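Project log, March, evening

Replaced the encoder cable on the right unit before starting. The old one dropped packets whenever the wrist rolled past vertical. Ran Irkell's self-check three times and got no faults. Left unit unchanged since last session.

Ebuka Bassey wants 3,000 usable episodes before the Jestico deadline. We started tonight at 674. The cup task is behind the others, so we ran only that: pick with the left, present to the right, transfer, set down. Mared Bowen logged at the desk and called the resets. 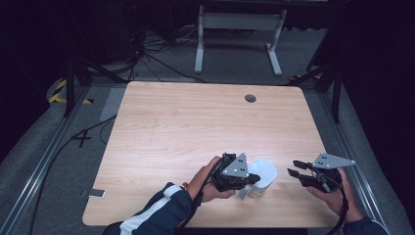 Cup task, left gripper closed on the cup, right gripper open.

The transfer is the slow part. If the right jaws come in too high they touch the rim and the cup tilts. Coming in level at mid-height is better, but then the two plates get close to each other and I have to angle the right one outward. I settled on that after the first dozen tries and kept it for the rest of the night so the data would be consistent.

Closing force: started at the default, which flexed the cup wall. Mared brought the limit down to 190 in the config and the flexing stopped. Two drops after that, both mine, both from opening the left before the right had fully closed. Marked as failures and kept.

Ended with 106 new episodes. Mared rejected nine for timestamp drift, all in one block after the logger restarted. She thinks the clock sync only runs at boot. Need to read the Grandamik code to confirm.

Forearms sore by the end. Shorter blocks next time, maybe 20 minutes, then swap operators.

To do: clock sync, spare cable for the left, ask Ebuka whether failed transfers count toward the total. Ozoliņš has the calibration board and we need it back before the bowl task.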